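Support > Kitico Plug Meter > Set-up Guide > Section 4: Measuring kitchen appliances

4. Measuring kitchen appliances

Before starting this section, complete Section 3 (Fitting the battery and setting the clock). The meter will show power in watts without the clock, but it can't store a dated record.

CAUTION: The Kitico Plug Meter is rated for a maximum load of 3,000 watts. Check the rating plate on the appliance before plugging it in. If the plate shows a higher figure, do not use the meter with that appliance.

CAUTION: Do not plug the meter into an extension lead, and do not plug an extension lead into the meter. Use a wall socket.

4.1 Entering your tariff

1. Find the unit rate on your electricity bill. It is given in pence per kilowatt-hour (kWh). Use the rate with VAT included.
2. Press and hold COST until the figures flash.
3. Use the UP and DOWN buttons to set the rate. If your rate is 23 pence, the display should read 0.23.
4. Press COST once to move to the second rate. If you are on a single-rate tariff, leave this at 0.00.
5. Press SET to save. The figures stop flashing.

Note: The standing charge is not included. The meter only works out the cost of the electricity used by the appliance.

Note: If you have a day and night tariff, enter the night rate in step 4 and follow Section 6 to set the changeover times. The meter does not adjust itself for summer time. If your supplier's changeover times move with the clocks, you will have to alter them by hand.

4.2 Connecting the appliance

1. Switch off the wall socket.
2. Plug the meter into the socket. It should sit flat against the wall plate with no gap.
3. Make sure the appliance is switched off at its own control.
4. Plug the appliance into the front of the meter.
5. Switch on the wall socket. The display shows all its symbols for a moment and then goes to 0 W.
6. Switch on the appliance.

If the display stays blank, press RESET with the end of a paper clip. This clears stored readings but keeps the tariff.

Keep the meter away from the hob, the sink and anything that gives off steam. If your worktop sockets are directly behind the kettle, move the kettle along as far as its flex allows – the steam rises straight on to the meter otherwise, and the display will mist up on the inside. Misting is not covered by the guarantee.

4.3 Choosing how long to measure

Some appliances draw the same power the whole time they are on. Others switch their heating element on and off, so a single glance at the display tells you very little. Use the energy reading (kWh) for these, and let the appliance finish its whole job.

Toasters and kettles: measure one full use, from cold. Fill the kettle to the level you normally use.

Fridges and freezers: measure for at least a full day and night. The compressor rests for long periods, and a fridge measured for an hour may seem to use nothing at all. Keep the room at its usual temperature and use the door as you normally would.

Slow cookers: measure the whole cooking time on one setting. Start a fresh record if you change from high to low.

Microwave ovens: the power printed on the door is the cooking power. The meter shows the power drawn from the socket, and this will be higher.

Steamers, rice cookers and egg boilers: start the record with cold water in the base and stop it when you switch off. Write down how much water you put in. A base filled to the top takes longer to come to the boil, so two readings can only be compared if the amount of water was the same.

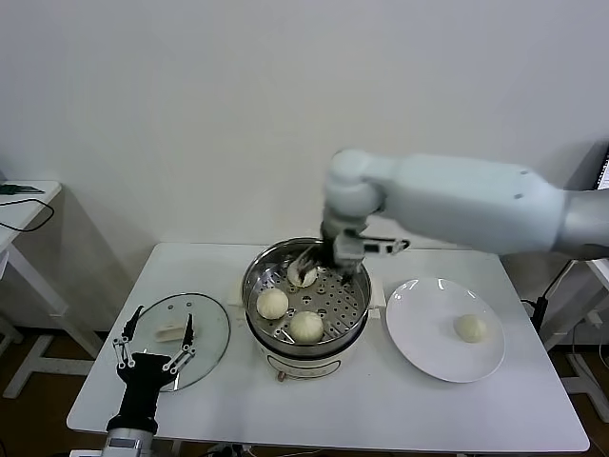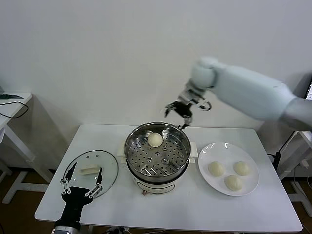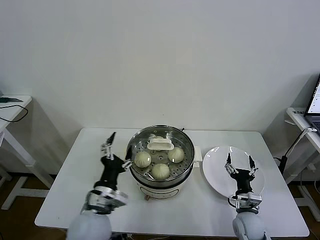
Electric steamer with perforated steel tray.

Kitico Plug Meter Set-up Guide – Issue C – Page 21

4.4 Taking a record

1. Press MODE until kWh appears at the right of the display.
2. Press and hold CLEAR until the reading returns to 0.000.
3. Start the appliance.
4. Leave the meter alone until the appliance has finished. You can press MODE to look at other readings without affecting the record.
5. When the appliance has finished, switch it off at its own control.
6. Press MODE until kWh appears again and write the figure down.
7. Press COST to see the cost at the rate you entered.
8. Press STORE if you want to keep the record. The meter holds up to 23 records. After that, the oldest is overwritten without a warning.

Worked example: an appliance draws a steady 817 watts for one hour. The energy used is 0.817 kWh. At 23 pence per kWh the cost is 18.8 pence.

Note: The meter rounds costs to the nearest tenth of a penny. For very short jobs, such as a single round of toast, measure several uses together and divide.

4.5 Measuring standby power

Many appliances with a clock or a lit display use a small amount of power even when they are not cooking anything.

1. Connect the appliance as in 4.2, but leave it at rest after step 6.
2. Wait a few minutes for the reading to settle.
3. Press MODE until W appears.
4. Write the figure down.

Readings below one watt are less accurate than the rest of the range. If the display flickers between 0 W and a low figure, take a kWh record overnight instead and work back from that.

4.6 Disconnecting

1. Switch off the appliance and allow it to cool if it has been heating.
2. Switch off the wall socket.
3. Unplug the appliance, then the meter.

CAUTION: The pins of the meter may be warm after a long record at high power. If they are too hot to touch, or if there is a smell or any browning on the casing, stop using the meter and have the wall socket checked by an electrician.

Stored records are kept by the battery when the meter is out of the socket. Replace the battery when the low-battery symbol appears. See Section 3 for the battery type, and note that you have only a short time to swap it before the clock is lost.

4.7 Problems with readings

Display shows OL: the load is over the limit. Switch off at the wall and unplug the appliance.

Display shows LO: the battery is low. Readings in progress are not affected.

Cost reads 0.00 after a long record: no tariff has been saved. Repeat 4.1 and remember to press SET. The kWh figure will still be correct, and the cost will appear once the rate is entered.

Figures jump while the appliance is running: usually a thermostat switching in and out. Use the kWh reading.

Record shorter than expected: the wall socket may have been switched off during the record. The meter pauses when it loses mains power and carries on when power returns.

Comments (4)

Rohani Manurung
4.1 step 2 took me ages. You have to hold COST for quite a while before anything flashes, longer than CLEAR.

Auður Blöndal
Is there a way to get the stored records off the meter and on to a computer? I've been copying them out by hand since September.

Halima Lukumay
@Auður no, not on this one. I keep a sheet of paper taped inside the cupboard door.

Intan Lau
My old freezer cost far more than the new fridge when I left the meter on each for a day and a night. Does the compressor being noisy mean anything, or is that separate?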